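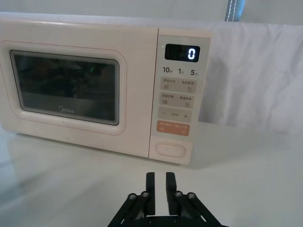 Can a machine warm up your dinner yet?

Sometimes, if you've already put the dinner in the right place and you aren't very hungry.

I know this because my building signed up for Orkach. Orkach came in February, in a crate, with a booklet that ran to 948 pages and a card welcoming us to the end of chores. The booklet was translated from something, possibly from another booklet. Page 6 said to clear the counter. Page 7 said to clear it again.

The company behind it was Retura, out of Tedcombe, and they were very sure about soup. Soup was in all their ads. I put in a bowl of tomato, shut the door, and told Orkach I'd like it hot.

It thought this over. It went to the microwave with two black fingers out, like a man about to pick lint off a judge, and stopped.

"I see a button," said Orkach.

"Good," I said.

"I see other buttons."

"Those are for other things."

"What things?"

I looked at the panel. I've owned microwaves my whole life and I have used one button on each of them. I said one was probably for fish.

"Would you like fish?" said Orkach.

We went on like that for 14 minutes. At one point it pressed the air a short way in front of the door, firmly, and announced that the soup was done. I gave it points for confidence. I've worked with people who got promoted for the same move.

Then it found the door release. The door popped open, Orkach backed up as if something had jumped out at it, and the whole business had to start over from clearing the counter.

Across the hall they'd gone with the Kozłowski, a cheaper model that only folds towels. Over 3,364 towels so far, according to its little screen, and my neighbors own nine. It folds them, it can't stand to be idle, it unfolds them. They say it's company.

By eight o'clock I had eaten some crackers. Orkach had one finger resting on a button, very lightly, the way you'd touch a sleeping dog.

"Am I pressing it?" it asked.

"Not quite."

"How about now?"

I told it we were nearly there — I'd been raised to be polite — and I got a spoon and ate the soup cold, standing up, while it kept pushing.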